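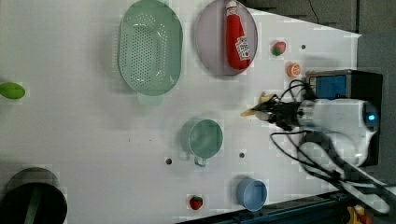

Is the Prirnis arm kit worth buying if you only want it to learn pick-and-place at home or in a small workshop? For most people I would say rent it first for 26 days, as I did, and buy it only if you still switch it on in the last week.

My English is from school and from ten years in Plirnville, so please forgive me if some sentences are stiff. I wanted to write this review in English because the shop, Montecinos, has very little about the kit on its own page, and Carol Penrose, who answered my emails there, told me that customers ask her the same things again and again.

## What you get

The kit comes in two boxes. In the first one is the arm with its cables, and in the second one are the gripper, the control box and a bag of play food and kitchen things for practice. I did not expect the second bag to matter so much. I had planned to use my own wooden blocks, but blocks are too easy. A toy strawberry is small and it has leaves on the top, and the black fingers must come to it from the correct side. The mug has a handle. The ketchup bottle likes to lie diagonally on a plate, and then you have to decide if you will turn the wrist or turn the plate.

The price for the full kit was a little over 2,000 dollars when I looked in May. Renting is cheaper, of course, but Montecinos holds a deposit, and I had to wait for it to come back.

## Setting up

The manual says three hours. I needed two evenings. The arm itself was fine. My trouble was the cables, which are black and loop around the arm on the outside, and the manual has only one drawing of how they should run. My first try was too tight, and the wrist stopped halfway with an error number that is not in the list. I wrote to support and Katsuhiko Minami answered the next morning with a clear explanation: leave more slack near the wrist, then fix the rest. I wish this sentence was printed in the manual.

Please use a flat table in a plain colour. I work on a white one, and the pale green colander and the lavender-grey plate are easy to find on it with my own eyes when I am teaching positions by hand.

The light on the wrist housing is blue, and it is pleasant to see it in the evening. My sister thinks it looks like a hair dryer.

## Learning the first tasks

You teach the arm by moving it with your hand and saving points. After this you can change the points on the computer. The program is called Grinard and it is sold separately after the first 31 days, so watch out for this if you buy and do not rent. I think it should be included, and I told Carol so.

My first task was to put one strawberry on the plate. It took me a whole afternoon. The second task, moving the small light blue cup, was ready before supper. So you do learn, and it goes faster than you fear.

Some things which I would tell a friend:

- Save the height above the object as its own point. If you go directly to the object from the side, you will push it.
- Close the gripper slowly. There is a setting for it on page 3 of the menu and the normal value is too quick for soft things.
- Begin with the small pieces. The pot and the colander look simple but they are wide, and you must take them by the edge or the handle.
- Write your points down on paper also. I lost one evening of work when the computer updated itself.

Osamu Yagi, my neighbour, came to try it and had a different opinion from me. He used to program packing machines and he found Grinard childish, with too many coloured buttons. He also said the gripper is better than he expected at this price. I agree about the gripper. I like the buttons.

## What I did not like

The arm is louder than in the shop video. It is not terrible, but I could not use it when my son was asleep. The toy orange slice is very thin, and I could not pick it up reliably when it lay flat. Support says there are softer finger tips for this, which cost extra. And the long cable behind needs a proper place, or you will catch it with your sleeve every time you reach over the table.

The return was easy. Shota Kubo from Montecinos came to collect both boxes and checked the parts with me at the door.

## Would I buy it?

I have asked for the price of a used one. If you teach, or if you have a teenager who likes to build things, I think it is a good choice. If you hope it will clear the table after dinner, please save your money. Liudmyla Derkach has rented it after me and she wants to try it with real fruit, so I will add her notes under this post when she sends them.

Written 21/05/2026. I paid for the rental myself.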